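2023-06-26
Equipment planning, sim bench + mobile base

Call with Keisha and Kenji this morning, writing it down before I lose it. Budget line for the second half is 3,693 and has to cover everything that isn't the arm. The arm is its own pot, don't touch.

Wanted so far:
Rukelier base, the narrow one -- 891 used, through Hala's contact. No charger included. Ask.
Depth sensor, same as bench 2. Keisha has the quote, 544.
Spare battery, 200. Kenji says get two. I say one and see.
Workstation for rendering. No quote yet and this is the one that scares me.

Argument about the base width. Kenji wants the wide Jullum, more stable with the arm up. Fine in the hall, but our test homes are not halls. Most of the tasks Esperanza has on her list are bedrooms, and bedrooms have doors that stand open into the room and beds that eat half the floor. So before anybody signs for anything I'm running both footprints through the sim rooms. Started with the bedroom today.

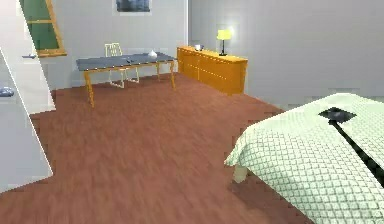
Render: V. Mercado, sim bedroom, Ganudetti scene set

Plenty of bare floor between the bed and the desk, so driving in is not the problem. What I want to know is the turn past the open door, and whether the wide base can get alongside the bed without touching the bedspread where it hangs over. Narrow one should do it. Haven't run either yet, footprint files still need converting.

Other things to settle with this room:
- Reach. Lamp on the sideboard is a good far target, so is the little bowl at the other end. If the arm can't get there from the floor in front we need the lift column, and the column is not in the 3,693.
- Chair is tucked in behind the desk. Pull-out task probably has to go. Tell Esperanza.
- Sensor height. Low mount is cheaper (no mast) but from down there I doubt it sees anything on the desktop. Check before ordering the mast.
- Floor edges come out jagged along the walls. Render thing, but will it mess up the costmap? Kenji to look.

Workstation: Keisha suggests we rent time from Upadhyay thru July and put off buying. I like it. Gives us real numbers on how many rooms we get through in a night, then we size the machine off that. Need their rate in writing, last time the setup fee showed up afterwards.

Without the workstation it's base + sensor + one battery = 1,635. Leaves 2,058 for charger, mast if we need it, rental, shipping. Tight but ok. Column would kill it.

To do
Me: convert footprints, run both bases, door turn first
Hala: charger, and how old are the wheels on the used base
Keisha: Upadhyay rate, check the 544 is still good, quote is geting old
Kenji: costmap edges, and send me the Jullum drawing with the real width, not the brochure one

No orders until the door turn is done. Kenji still wants two batteries.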